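Robot demonstrators wanted, Kollgate workshop

We need people to guide a robot arm through picking up artificial flowers, one stem at a time. If you have read that machines now learn this sort of thing by themselves, you may be let down. Our arm learns what a person shows it, mistakes included, and it needs to be shown a lot.

The Flulema project wants 1344 usable demonstrations by the end of January. A usable one has no dropped stems and no long pause while you think.

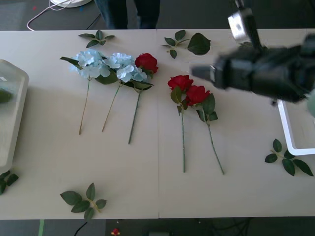 You don't need a degree or any background in robotics. Gamers apply in large numbers and some do well, though Gavin Tosh, who trains new starters, has stopped treating it as a good sign. Steady hands and a high tolerance for repetition count for more.

What the job involves:

Steering the arm by remote control, in sessions that start at 9 a.m. and end at 1 p.m.

Setting out roses, hydrangeas and loose leaves in a new layout before each run
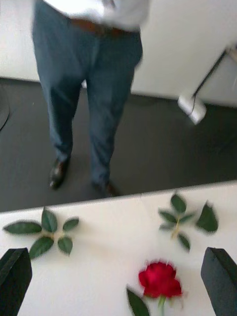
Marking your own bad runs as bad. We check, and we would sooner throw out a day's work than train on it.

Pay is by the hour. We tried paying per demonstration and got speed, along with a great deal of data that had to be deleted.

Will the robot be able to arrange flowers when this is over?
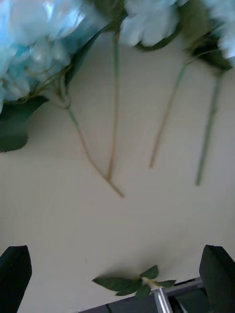 What if I turn out to be slow at it?

Slow is fine as long as the motion is smooth. Most people are clumsy for the first 37 runs or so of practice, and we don't keep those.

Who owns the recordings?

We do. Your hands and clothes may show up in them. Read the consent form before signing, and ask Morven Moffat about any line you don't like.

To apply, write a few plain sentences to Morven at the Kollgate front desk. Leave out the part about your passion for the future of work.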